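Domestic Textiles, Unit 3: Pattern and Scale on the Bed
Pimurden Evening Courses, handout for Wednesday's class

Welcome back! Last week was all fibre and weave, and I know several of you went home and read every care label in the airing cupboard (good). This week we get to the part I've been looking forward to since term began, which is print. Beds are the best place to study it, as a bed shows more cloth at once than anything else in the house, curtains included.

Three words to have ready before we start.

Ground: the plain colour behind the print.
Motif: the thing that is printed, a leaf or a spot or a whole bouquet.
Repeat: the distance before the design begins again. Measure it from one point on a motif to the very same point on the next one.

The sample we'll pass round first is the Virbridge furnishing cotton, which has a repeat of 18 cm. Find it with your finger before you reach for the tape. After that, try the big Diltov panel, where the repeat is 109 cm and you'll need to stand up and hold it between two of you. It's a wonderful thing to open out!

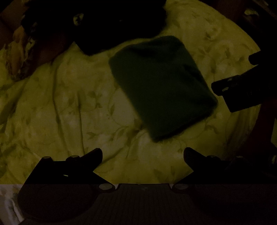 Scale is what makes two florals get along or squabble. People are often told never to put one flower print with another, and I'd love you to forget that rule by the end of the evening. What matters is how far apart the prints sit in size and in strength. Thin curling vines and outlined flowers on a pale cover, only slightly darker than their ground, will take a pillow with much larger yellow blooms quite happily, and a solid piece of deep green nearby gives the eye a rest from both. Swap the vines for a second large bloom in a strong colour and the whole thing gets noisy very quickly.

Low-contrast prints have another habit worth knowing. In dim light they sink back into the cloth, and the creases start to do the work the pattern did at noon. So always look at a sample twice, once by the window and once in the evening with the lamps you really use. Rumple it, too. Shop samples hang flat and beds hardly ever do.

To try at home

Take one patterned cover and lay three other textiles on it in turn: a plain dark one, a small print and a large print. Leave each for a few minutes, go out of the room, come back in. Write down what you notice first from the doorway. Then squint and do it again.

Bring your notes and one fabric scrap next time. We'll be using the Kwok swatch books, all 600 swatches, so please come with clean hands and leave the tea on the side table.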